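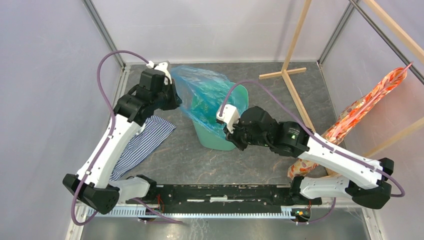 Clonura Bin Liners
README, revision of 21/01/2019

Clonura is a collection of short recordings of one household chore: putting a bag in a bin. It holds 235 episodes and 2657 still frames. If you were hoping for sunsets, try the next folder over.

Why bin liners

Everyone believes they can do this. Then the bag clings to itself, or goes in sideways, or lets go of the rim the moment a banana peel lands in it. Thin film has no fixed shape and no manners. It creases, catches the light and hides its own opening, so it makes a good subject for anyone studying how soft things behave around hard ones.

What counts as one episode

An episode starts with a bag and a bin near each other and ends when the bag has been fitted or the attempt has been abandoned. Abandoned attempts are kept. They are labeled "abandoned", after a long discussion in which "character building" was rejected.

Labels

state: folded, open, over_rim, seated, abandoned
film: clear, tinted, opaque
overhang: none, partial, full
notes: free text, sometimes too free

"Partial" means the film covers part of the rim and leaves the rest bare. "Full" means all the way around. A bag that has slid inside the bin altogether is "none", however proud it looks.

Surface and surroundings
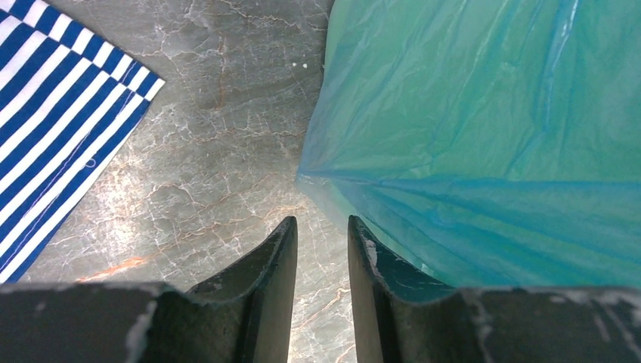
Film labels depend a good deal on what the bag is resting on or near. Pale reflections on a hard surface are easily mistaken for a scrap of clear plastic, and our first labeling pass found plastic in all sorts of places that had none. The gray marble with its white and rust-orange veins is a repeat offender: there is a bright sheen across part of it, and a thin white vein can pass for the edge of a bag if you have been at this since breakfast. Other household items, such as the blue and white striped cloth, are labeled "other_textile" and otherwise left in peace.

Known problems

Tinted bags take on the color of whatever is behind them. Please don't file a report saying the film label is wrong until you have looked at the bin.

The Ionescu split has 400 frames and leans heavily toward "over_rim". Use it for testing only.

Frame names carried over from Trerkisen, the earlier collection, begin at 2001. There is no frame 1. Please stop asking for it.

Citing

Cite as "Clonura Bin Liners, Clulholm". Corrections to labels are welcome if they include the episode name and the label you would use instead.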